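Hand-Held Gripper Trials: Photo Gallery
Emari Laboratory, Domestic Handling Program
Posted Aug 3, 2019
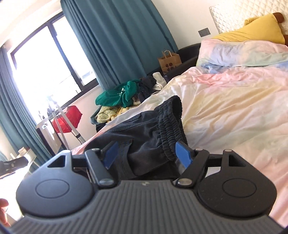
The Domestic Handling Program spent July comparing finger pads for the hand-held grippers used in its household work. Two pad sets were under review, the Proltley and the Lubis, both mounted on the same two-finger linkage so that only the contact surface changed between sessions. Soft goods made up the larger share of the schedule. The dark navy shorts held between the blue pads are a typical item for this part of the comparison: the gathered waistband offers ribbed folds that the pads can close on, while the remaining fabric is free to hang. Operators were asked to take each garment by its thickest part first and to repeat the grasp on a single layer of cloth afterward. Bedding was left in place during garment sessions, and a rumpled duvet such as this one was considered an acceptable surface.

Notes on the comparison

Each pad set was assigned 50 grasps on clothing and 50 on small household goods, for a total of 100 per set. A grasp was recorded as complete when the item had been raised clear of the surface, carried to a second location and released without assistance from the operator's free hand. Partial lifts were logged separately and are not included in the totals.

The Proltley pads performed more consistently on knitwear and on elastic waistbands. The Lubis pads released thin fabric more cleanly, particularly cotton shirts, which had a tendency to cling to the Proltley surface when the fingers opened. Neither set was judged satisfactory on single sheets of paper, and that category has been withdrawn until a narrower fingertip is available.

Operators also reported on comfort. Sessions were limited to 8 minutes, followed by a change of operator. Several participants requested a lighter return spring, and the workshop has fitted one to the second unit for evaluation.

Camera position

The camera remained behind the gripper body throughout, with both finger pads in view. A lower mounting position was tested early in the month and set aside when bulky garments were found to hide the point of contact. Reviewers scoring the recordings were able to confirm pad closure from the higher position in most cases.

Related material

The full set of recordings, 275 clips in all, is held in the Domovlow archive and may be consulted by program partners on written request. Requests should state the pad set and the category of item required. Questions regarding the trial procedure may be addressed to Fitriani Sembiring, trials coordinator, at the Emari Laboratory front office.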